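3月 作業ノート(仕分けセル、午後3時すぎ)

Willmontの返品ラインの件、今日もシミュレーターとにらめっこ。朝からずっと小物の把持ばっかりやってた。箱とか本っぽい形のものがごちゃっと寝てる机の上で、アームに上から取りに行かせるやつ。設定は昨日のまま、乱数シードだけ替えて3675回まわした。失敗は919回。うーん、4回に1回かあ。ログをざっと見た感じ、薄くて平たいものと、隣とくっつき気味のものでコケてる気がする(まだちゃんと分類してない、明日やる)。
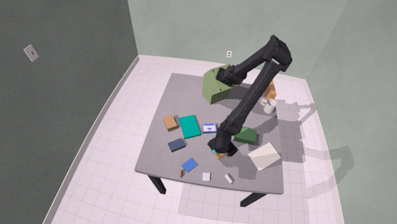 で、昼にQuyênさんと話したのがけっこう大きかった。現場の人たち、アームが入ること自体はそんなに嫌がってないらしい。気にしてるのは「止まったとき誰が直すの」のほう。今は手で仕分けてるから、変なものが来たら横によけて終わりだけど、アームだと呼び出しが鳴って、結局だれかが走ることになる。しかも今の案だと、1シフトで最大13回まで呼び出しOKってことになってる。これ、呼ばれる側からしたら全然OKじゃないよね……自分で書いた数字なんだけど、反省!

あと、ベテランの人は触った瞬間に「これ中身ないな」って分かるんだそう。重さと音で。そこはアームに渡さないで、検品台に人が残る形にしたい。Kimさん(Quyênさんのこと、名簿だとこっちで出てくるので注意)も同じ意見で、配置図を描き直してくれるって。助かる〜。

Gilani案のほうは、つかめなかったらその場で粘らずに脇のトレイへ流す方式。サイクルは少し延びるけど、人が走らなくて済むならこっちかなあ。Fosavthorpeの倉庫の人にも聞いてみたい。

明日やること
・失敗ログの分類(薄物/隣接/その他)
・再試行の上限を3回にして回し直し
・呼び出し回数の項目、現場の人と一緒に書き直す
・Hustellに指先パッドの納期を確認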